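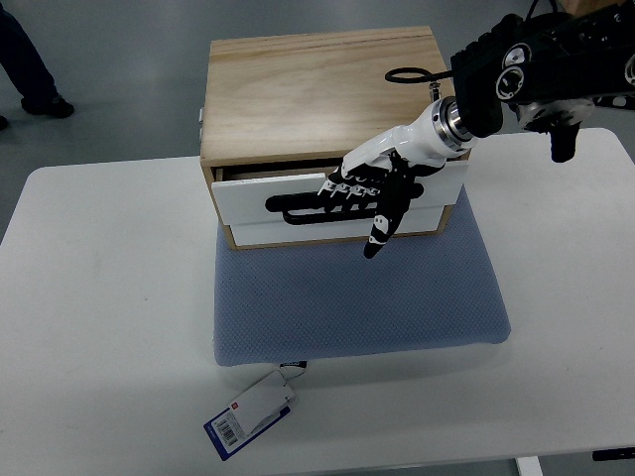

Was gehört in das Budget, wenn ein Betrieb seinen ersten Roboterarm mit Hand anschafft?
Der Arm, die Hand, der Tisch, die Ersatzteile und vor allem die Arbeitsstunden der Leute, die damit umgehen. Der letzte Posten fehlt in den meisten Anträgen, die ich zu lesen bekomme.

4. April 2019

Ich prüfe seit Jahren Investitionsanträge für mittelgroße Betriebe und Werkstätten. Früher ging es um Pressen, Stapler und Absauganlagen. Inzwischen liegt in jedem zweiten Stapel ein Antrag auf einen Roboter, und zwar immer öfter mit einer Hand am Ende statt mit einem einfachen Greifer. Ich habe nichts dagegen. Ich habe etwas gegen die Art, wie diese Anträge gerechnet sind.

Ein typischer Antrag besteht aus dem Angebot des Herstellers und einer halben Seite Begründung. Im Angebot steht der Gerätepreis. In der Begründung steht, dass die Hand mit fünf Fingern alles greifen könne, was ein Mensch greift. Dann folgt eine Amortisation, bei der ab dem ersten Monat voller Nutzen angesetzt wird. So würde niemand eine Drehmaschine kaufen. Bei der Drehmaschine weiß jeder, dass sie aufgestellt und eingefahren werden muss und dass jemand daran ausgebildet wird.

Im Betrieb Granard habe ich gesehen, wie es auch geht. Dort wurde vor dem Kauf festgehalten, welche Handgriffe das Gerät überhaupt beherrschen soll. Es waren wenige, und sie klangen fast zu banal für ein Papier dieser Größenordnung: einen Griff fassen, eine Schublade aufziehen, sie wieder schließen. Für jeden Handgriff wurden Stunden eingeplant. Am Ende standen 487 Stunden für die Einrichtung im Plan, mehr als für alle anderen Arbeiten im Projekt zusammen. Die Geschäftsführung war darüber nicht erfreut, hat den Plan aber genehmigt. Ich halte das für richtig.

Wer noch nie dabei war, unterschätzt, wie viel an einer Schublade hängt. Die Hand muss den Griff treffen, die Finger müssen dahinter kommen, und gezogen werden muss in der richtigen Richtung. Ein leichter Korpus kann mitrutschen, also braucht man eine Unterlage oder eine Befestigung. Auch ein anderer Griff am nächsten Möbel kann neue Arbeit bedeuten. Das alles kostet Zeit, und Zeit kostet Geld, das in keinem Angebot auftaucht.
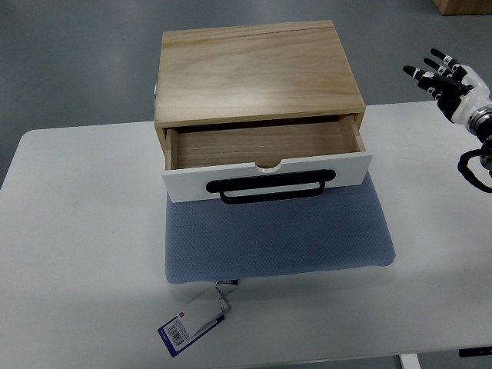

Offene Schublade, offene Hand: Übungsaufbau mit kleinem Holzkasten auf einer hellblauen Matte.

Die Übungsgegenstände selbst sind übrigens der billigste Teil. Kleine Kästen, Dosen und Matten kauft man im normalen Handel. Trotzdem gehören sie in den Plan, mit einer eigenen Zeile und einer Person, die nachbestellen darf. Bei Brarkier stand ein teures Gerät mehrere Tage still, weil für Kleinmaterial im Wert von wenigen Euro eine Freigabe der Zentrale nötig war. Das ist ein Fehler der Buchhaltung und keiner der Technik, aber er geht zu Lasten des Projekts.

Der zweite Posten, der regelmäßig fehlt, ist der Ersatz. Eine Hand mit vielen Gelenken hat viele Stellen, an denen etwas verschleißt. Ich verlange in jedem Antrag einen Betrag für Ersatzfinger, Kabel und Kleinteile für das erste Jahr. In einem Fall waren das 1.570 Euro. Der Antragsteller hielt das für übertrieben und wollte den Posten streichen. Ich habe darauf bestanden. Ob das Geld ausgegeben wird, weiß man vorher nicht, und genau dafür gibt es eine Rücklage.

Drittens der Platz. Ein Tisch und ein Arm brauchen wenig Fläche, der Raum darum herum braucht mehr. Jemand muss danebenstehen und die Gegenstände zurücksetzen können, ohne im Weg zu sein. In der Planung von Clornia war der Stellplatz so knapp gezeichnet, dass man das Regal dahinter nicht mehr hätte öffnen können. Für den Umbau kamen 652 Euro dazu. Das ist verkraftbar, hätte aber mit einem Zollstock vermieden werden können.

Gegen meine Haltung wird eingewandt, sie mache die Projekte teurer und damit unwahrscheinlicher. Das stimmt zum Teil. Manche Anträge fallen durch, wenn man alle Posten hineinschreibt. Ich finde, diese Anträge sollen durchfallen. Die Kosten entstehen sowieso, nur später und unter anderen Kostenstellen, wo sie niemand mehr dem Gerät zuordnet.

Mein Vorschlag ist deshalb einfach. Man kauft im ersten Jahr ein Gerät und keine zwei. Man legt die Handgriffe schriftlich fest, bevor ein Angebot eingeholt wird. Man trägt die Stunden der Beschäftigten zum vollen Satz ein, auch wenn sie ohnehin im Haus sind. Und man setzt einen Termin, an dem über die Fortsetzung entschieden wird. Für das Vorhaben Swati ist das der September. Bis dahin wird kein weiteres Gerät bestellt, und der Rahmenvertrag, den der Lieferant gern schon unterschrieben hätte, bleibt so lange liegen.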